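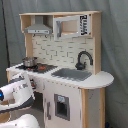
Tuesday, October, after lunch

Back on the play kitchen today. I had all of the morning and most of an afternoon, minus the half hour Byung-chul spent looking for the good countersink bit (it was in the drill, Byung-chul!). Writing this up before I forget what I did in which order, and because Liliana is on the bench tomorrow and will want to know what she can lean on.

Microwave first. The door opens to the left and I'm happy with the swing now. The hinge side was rubbing when I started, so I took the door off, sanded a little off the inner edge, and put it back up with the screws one size shorter. Then I opened and closed it 100 times while listening to the radio. Still quiet, still lines up. I'd like to do 300 before I call it good, but my wrist had opinions and so did Myung-ja, who was trying to make a phone call.

I left the inside of the microwave as bare wood. Gwawr asked if we were going to paint it to match the outside and I said no, I like the light wood in there, it's a nice little surprise when you open the door. She's not convinced. We can fight about it later -- it's a ten minute job either way, with the small roller.

The backsplash is the part I'm proudest of. It's only printed tile with gray grout lines, but it went on flat, second try. First try went in the trash on Friday's watch, so we won't discuss it. What worked: start from the left post, tape the top edge, work down with the felt squeegee, and do NOT peel the whole backing off at once. The two hooks at the top went in afterward. Pilot holes through the print with a fresh bit, otherwise it tears and you get a fuzzy ring. I hung an oven mitt off one for a while and it held fine, though a kid is going to hang a lot more than a mitt on it. Backpacks. Siblings.

Faucet. I love this faucet. Black gooseneck, proper curve on it, and it makes the gray sink look much fancier than it is. It was turning on its base when I came in, so I added a rubber washer from the Gavalas drawer and snugged it up from underneath. There's hardly any room for a hand under there. If we make another one of these, the hole needs to be cut before the back wall goes on. Put that in capital letters on the Gradmont sheet, please, whoever has the sheet.

Counter: the rounded end on the right is the thing everybody touches first. Every single person who came through the shop ran a palm along it, me included. I went over the edge again with 220 and then 320 and wiped it down. Still want somebody with smaller hands to try it for snags. Dong-hyun's daughter has offered (been offered).

The little steel pot lives on the back left burner and I keep putting it back there like it's my own stove. It's a good size for the stovetop. We talked about adding a frying pan too, but Gresitico want 19 dollars for the set and half of it is spatulas. I vote for the one pot and maybe some felt vegetables. Dong-hyun says felt vegetables collect sawdust. He's right, but that's a shop problem and not a kid problem.

Range hood is still just hung, not fixed. Don't lift the whole kitchen by the top shelf or you'll wear it as a hat. I want to see it in the room in Jirnitcombe before I decide on the height, since a hood that's fine for me on a stool might be right in somebody's eyeline.

Left to do:
- two screws and a dab of glue on the hood, once the height is settled
- microwave door, another 200 swings (Liliana? you like podcasts)
- oil or no oil on the bare wood. I made a test strip on an offcut, it's on the windowsill. Went yellower than I wanted.
- fill the screw heads on the tall right-hand side panel
- find out who is driving

Swept up at quarter to five. Countersink bit is back in its box, labeled.

3 comments

Liliana Cocco: Happy to do the door swings, I have a whole series to catch up on. No oil, please, that strip is the color of mustard.

Gwawr Watkins: White inside the microwave. I will keep saying it.

Dong-hyun Gil: She's in. She wants to know if she gets paid in felt carrots.

Shares: 2

Gradmont workshop notebook | Contact the shop | Back to top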